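Keeping Household Papers: Notes on Retention

The matter of how long a household should keep its papers is seldom given serious attention until a document is needed and cannot be found. In February I was asked to settle the affairs of a relative who had lived at one address for most of her adult life. The papers came to 1178 sheets, which I know because the copying firm, Carrasco, charged by the sheet. A large share of them need not have been kept at all.

The present post sets out the practice I have since adopted. It is offered as a personal view and does not replace legal or tax advice.
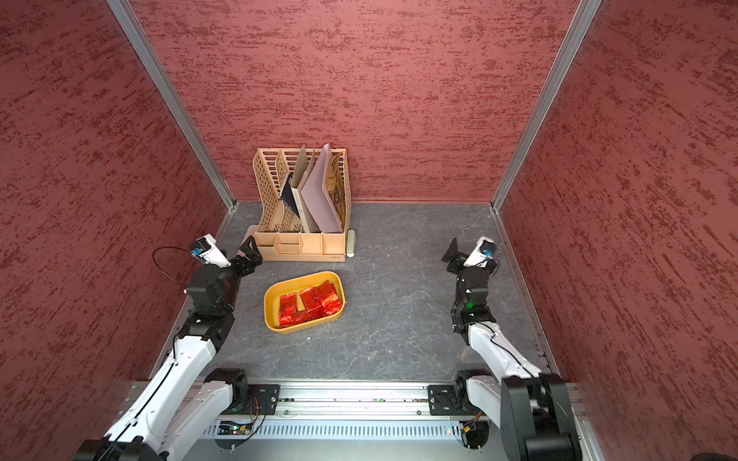

Encarnación Ibarra
Records Coordinator, Flita
5/9/25

The first principle is that papers should be sorted by the date on which they may be discarded. Most households sort by sender: the bank, the insurer, the school. This arrangement is pleasant to look at and difficult to maintain, as each folder must be opened and read through before anything can leave it. A folder labeled with a year of disposal may be emptied in one motion when that year has passed.

The second principle concerns permanent papers. Birth and marriage records, property deeds, military discharge papers and adoption decrees are kept for life and should be stored apart from everything else. In my own home these occupy a single folder, and a list of its contents is held by my sister. The list has proved more useful than I expected – it was consulted twice during the settlement described above.

Utility bills present a more debatable case. My former supervisor at Trerkix held that they should be retained for 2 years in all circumstances. I have come to regard this as excessive where the bill has been paid and no dispute is open, with an exception for any bill that supports a tax deduction. 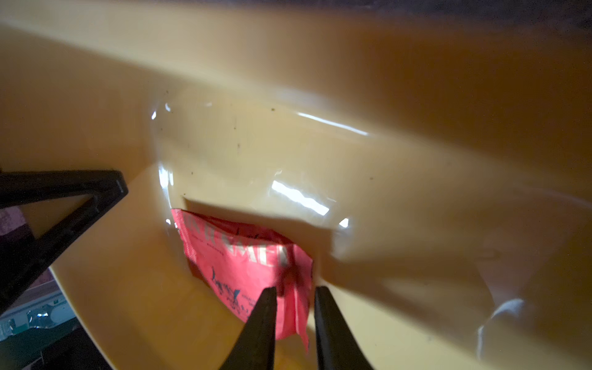

Warranties and appliance manuals should follow the appliance. When the dishwasher is sold or hauled away, its papers should go on the same day. Among my relative's files I found the manual for a Ukow space heater that had left the house long before, together with 8 reminders to register it.

Receipts printed on thermal paper require separate mention. The print fades, in some cases within a year, and a faded receipt is of little help in a claim. I now copy any receipt above 200 dollars on the day of purchase and staple the copy to the original.

Questions regarding digital copies have been received from several readers and will be taken up in a later post.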